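Why did the robot spill the drink?

Making lemonade sounds easy. You squeeze, you pour, you drink it before your brother does. For a robot arm, it is a long list of jobs, and any one of them can end in a puddle.

At Jadbridge, a team led by Oona Kiiskinen has been teaching a robot to mix drinks. By October it had tried 1,749 times. The paper on the table has had more to drink than anyone in the building.
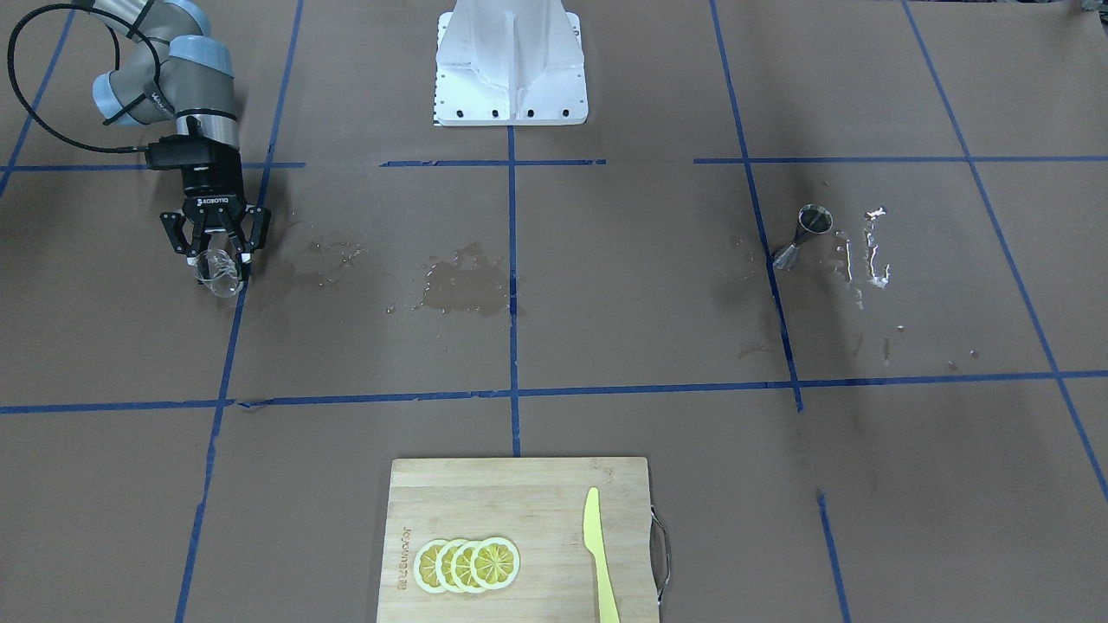 The gripper holds a glass by its side. The dark patches on the brown paper are spills.

So what goes wrong? Glass is a horrible thing to give a robot. Light goes straight through it, so the robot's cameras often see the table behind and miss the cup. If the robot guesses the edge wrong by the width of your fingernail, it pours very carefully onto nothing.

Then there is the squeeze. Too soft, and the glass slips. Too hard, and somebody has to fetch the dustpan. You feel a glass sliding and grip tighter without thinking. A robot has to be taught to do that.

Small measuring cups are trouble too. They tip over easily, and a tipped cup holds no lemonade at all, as the robot has shown us many times.

Oskari Niskanen looks after safety. He has three rules:

Keep your hands off the table while the arm is moving.
If glass breaks, press the red stop button first and tidy up second.
Never drink the robot's lemonade.

The last rule was added after Oskari drank the robot's lemonade.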